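古いタワー型、側板を開けたあとの話(長文・相談半分)
自作・中古PC 雑談板 > 延命と処分

投稿者:押入れ在庫係
2022年9月24日

家に古いデスクトップがたまっていく人のためのスレです。要するに私のためのスレです。
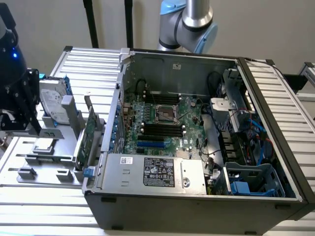

先に経緯を書きます。8月に部屋の模様替えをすると宣言し、まず押入れから古いタワー型を出しました。模様替えはそこで止まっています。机は動いていません。本棚も動いていません。動いたのはパソコンだけで、押入れから床へ、直線距離にして腕一本ぶん移動しました。

出てきたのは2台。片方はMernhamのオフィス向け、もう片方は中古屋で買ったManzanoのワークステーションです。Manzanoのほうは、買ったときの店員さんに「これは頑丈ですよ」と言われました。頑丈でした。引っ越しのたびに私の腰のほうが先に壊れました。

選択肢として考えているのは次のとおりです。

・直して使う
・部品をばらして売る
・回収業者に出す
・押入れに戻す

最後のが一番現実的なのは自分でもわかっています。わかった上で、それ以外の道を選んだ人の話が聞きたいです。用途は特にありません。ファイル置き場にするとか、子どものころのゲームを動かすとか、そういう漠然とした夢はあります。予算は夢と同じくらい漠然としています。

返信:ねじ一本余り
用途が特にないなら処分で終わりです。スレも終わりです。お疲れさまでした。

というのも冷たいので少し書くと、「何かに使えるかも」で残した機械が何かに使われたのを、私は自分の家では見たことがありません。使えるかもの棚、使えるかもの箱、使えるかもの袋があって、使っているのは棚と箱と袋だけです。

返信:DDRの墓守
いやいや、終わらせないでください。ワークステーションはメモリスロットが多いのが正義です。古い世代のECCメモリは中古で投げ売りされているので、スロットを全部埋めると妙な満足感があります。埋めて何をするかと言われると、埋まっているのを眺めます。

真面目な話、ファイル置き場なら選択肢としては悪くないです。筐体が大きいのでディスクが入る、電源がしっかりしている、ファンの交換が楽。メーカー独自形状の電源だけ確認してください。Manzanoは世代によって電源コネクタが普通のATXと違います。私は気づかずに電源を買って、いまその電源が私の「使えるかも」の箱に入っています。

返信:ねじ一本余り
ほら。

返信:節電おじさん見習い
電気代の話をしてもいいですか。しますね。

うちも同じようなタワーをファイルサーバーにしていたんですが、冬は暖房になるからいいんです、冬は。夏は冷房と戦わせることになるので、部屋の中で二人の家電が綱引きをしているのを自分の財布で観戦する形になります。小型の省電力機に替えたら部屋が静かになって、最初の晩は静かすぎて眠れませんでした。

常時動かすなら、ワットチェッカーを買って待機中の消費を測ってからにしたほうがいいです。スペック表の数字で議論してもしょうがないので。

返信:押入れ在庫係
ありがとうございます。電源の件、買う前に聞けて助かりました(まだ買う気があるみたいな言い方ですが)。

ワットチェッカーはたぶん持っています。たぶん押入れにあります。

返信:Restura通い
Resturaの引き取りに出すのはどうですか。うちの近所の店だと、動かないタワーでも一台1000円で買ってくれました。段ボールはなくてよくて、台車で持っていったら台車を褒められました。

動作品だともう少しつくこともあるらしいですが、動作確認のために手間をかけると、その時間を時給に直したとき悲しくなるので、私はそのまま持っていく派です。ディスクは抜いておきましょう。

返信:DDRの墓守
1000円はさすがに安すぎませんか。メモリとCPUだけ抜いて個別に出品したほうがいいですよ。ケースと電源だけでも欲しい人はいます。私とか。

返信:Restura通い
個別に出品して、写真を撮って、説明を書いて、「値下げ可能でしょうか」に返事をして、梱包材を買って、発送して、「動きません」に返事をする。その全部をやらなくていい権利の値段だと思えば、1000円もらえるのは破格です。

返信:DDRの墓守
そのやり取りが楽しいのに……

返信:ねじ一本余り
楽しくはないだろ。

返信:はんだ煙たい
処分の話になっているところすみませんが、直すなら順番だけ書いておきます。長く寝かせた機械をいきなり組み上げて電源を入れるのが一番よくないです。

まずコンセントを抜いた状態で埃を飛ばす。エアダスターは缶を傾けない。ファンは指で押さえて回らないようにしてから吹く。面白がって回すと軸受けが傷みます。回るとたしかに面白いんですが。

次にマザーボード上のボタン電池。古いものはだいたい空なので交換。時計が昔の日付に戻っているだけで起動が途中で止まる機種もあります。

それからコンデンサの頭を横から見る。ふくらんでいたり、何か滲んでいたりしたら、私ならその板は諦めます。張り替えもできますが、張り替えができる人はこのスレで相談しません。

CPUクーラーを外したら、古いグリスは無水エタノールと不織布で拭き取る。ティッシュは繊維が残ります。塗り直しは中央に米粒くらい。多いよりは少し足りないくらいで止めるのがよく、はみ出してソケットに入ると掃除で一日が終わります。クーラーなしで「ちょっとだけ」通電するのは絶対にやめてください。ちょっとだけで済んだかどうかは、あとからしかわかりません。

最後に最小構成で起動。メモリ1枚、ディスクなし。ビープ音が鳴ったら取扱説明書の表と照らし合わせる。取扱説明書はメーカーのサイトにPDFがまだ残っていることが多いです。残っているうちに落としておくこと。

返信:押入れ在庫係
丁寧にありがとうございます。印刷して押入れに貼ります。

米粒というのは炊く前ですか、炊いたあとですか。

返信:はんだ煙たい
炊く前です。

返信:グリス大盛り派
炊いたあとで何の問題もありません。十数年このやり方です。バツ印に塗って、四隅にも点を打って、クーラーで押しつぶせば余った分は勝手に出ていきます。足りなくて隅が冷えないほうがよほど怖い。

返信:はんだ煙たい
勝手に出ていった先の話をしているんですが。

返信:グリス大盛り派
絶縁性のグリスなら出ていっても害はないです。見た目が汚いだけで。クーラーの下なんて誰が見るんですか。

返信:はんだ煙たい
次に開ける人です。だいたい自分です。

返信:節電おじさん見習い
グリス論争、どの板でも始まって、どの板でも終わらないですね。

返信:Wumthorpe難民
Wumthorpeの静音ケースに中身を移植しようとして挫折した者です。参考までに失敗談を置いていきます。

メーカー製ワークステーションの板は、ねじ穴の位置が微妙に違うことがあります。微妙に、というのがくせもので、まったく違えば最初から諦めるのに、角の数か所だけ合うんですよ。合うと希望が湧きます。希望が湧くとドリルを買います。私は買いました。

さらに電源ボタンの配線が独自仕様で、押しても起動しない。調べたら海外の掲示板に配線図があり、そのとおりにつないだら、電源ボタンを押すとリセットがかかるパソコンができました。起動はピンセットでピンをショートさせて行います。家族には触らせていません。触りたいとも言われません。

結論としては、元のケースのまま使うのが吉です。重いのも頑丈さのうちだと思って。

返信:DDRの墓守
その配線図、私も見たことがあるかもしれません。左右が逆です。コメント欄の一番下に訂正があります。

返信:Wumthorpe難民
……いま見てきました。ありました。
ピンセット生活が終わるのかと思うと、少し寂しいです。

返信:ねじ一本余り
スレ主の模様替えはどうなったの。

返信:押入れ在庫係
机がまだです。本棚もまだです。

途中経過を書きます。昨夜、電池を買いに出ました。CR2032を2個です。帰り道で中古屋に寄り、ECCメモリのかごを見つけました。見つけただけです。手に取って、戻して、また手に取って、今回は戻しました。自分で自分を褒めたいです。

それで考えたんですが、Mernhamのほうは回収に出そうと思います。こちらは思い入れがありません。職場で使っていたのと同じ形なので、電源を入れると肩がこる気がするだけです。

返信:Restura通い
英断です。台車は持っていますか。

返信:押入れ在庫係
台車は押入れに

返信:ねじ一本余り
その押入れはどうなってるんだ。

返信:データ消した派
回収に出す前に、ディスクの中身だけは本当にちゃんと消してください。フォーマットしたから大丈夫、はだめです。クイックフォーマットは目次を破っただけで本文は残っています。

ハードディスクなら全域上書きを一回。容量によりますが、一晩かけるつもりで。SSDならメーカーのツールか、UEFIのメニューにある消去機能を使う。上書きソフトをSSDに何周もかけるのは寿命を削るだけなのでおすすめしません。

認識しないディスクは物理破壊になりますが、ガラス製の円盤が入っているものもあるので、金づちで叩くなら袋に入れて、保護めがねを。面倒なら破壊サービスのある店に任せるのが楽です。目の前で穴を開けてくれる店だと、ちょっとした見世物になります。

返信:節電おじさん見習い
消す前に中身を見るのも忘れずに。うちは古いディスクから旅行の写真が大量に出てきて、結局その日は何も進みませんでした。あと、若いころに書いた小説が出てきました。それは全域上書きを二回かけました。

返信:データ消した派
一回で十分です。

返信:節電おじさん見習い
気持ちの問題です。

返信:グリス大盛り派
Manzanoのほうは残すということでいいんですか。残すならOSは何にするつもりですか。古い世代だと新しいWindowsは正規の条件から外れるはずです。抜け道はありますが、更新のたびに祈ることになります。

返信:DDRの墓守
ファイル置き場ならLinuxかBSD系で。画面もつながず、部屋の隅に置いて、存在を忘れるのが正しい使い方です。

返信:節電おじさん見習い
存在を忘れたあとに電気代の明細で思い出します。

返信:はんだ煙たい
ゲーム目的なら、逆に当時のOSをネットにつながずに入れるのが一番素直です。ドライバも当時のものを。グラフィックボードは補助電源のケーブルが足りるか見てから買うこと。変換ケーブルで分岐を重ねるのはやめたほうがいいです。前に知人から預かった機械で、分岐の分岐の分岐を見ました。コネクタが茶色くなっていました。

返信:グリス大盛り派
それは怖い。そこは同意します。

返信:はんだ煙たい
初めて意見が合いましたね。

返信:ねじ一本余り
ここまで読んで言うのもなんだけど、私はまだ処分派です。直すのが趣味なら止めないけど、直すのが趣味の人は、直ったあとに次の壊れたのを買ってくるんですよ。直った機械には用がないから。だから台数が減らない。うちは以前それで15台まで行きました。玄関から寝る場所まで、横向きで歩いていました。

返信:Wumthorpe難民
説得力がある。

返信:DDRの墓守
その中に使っていない電源は

返信:ねじ一本余り
売らない。もうない。全部手放した。聞くな。

返信:押入れ在庫係
横向き歩行の話で目が覚めました。方針を決めます。

Mernhamはディスクを消してからResturaへ。Manzanoは電池とグリスをやってみて、最小構成で画面が出たらファイル置き場にします。出なかったら同じくResturaへ。コンデンサの張り替えには手を出しません。ドリルも買いません。

期限を切らないと一年後に同じスレを立てそうなので、今月末までとします。グリスは炊く前の米粒で行きます。

返信:グリス大盛り派
裏切られた気分です。

返信:はんだ煙たい
不織布を忘れずに。あと、静電気が心配なら作業の前に金属のものに触ること。セーターは脱いでください。

返信:Restura通い
引き取りの日は混むので、開店すぐがいいですよ。身分証も必要です。

返信:押入れ在庫係
身分証は財布にあります。押入れではないです。

ワットチェッカーが見つかりました。箱の中に、未開封のCR2032が束で入っていました。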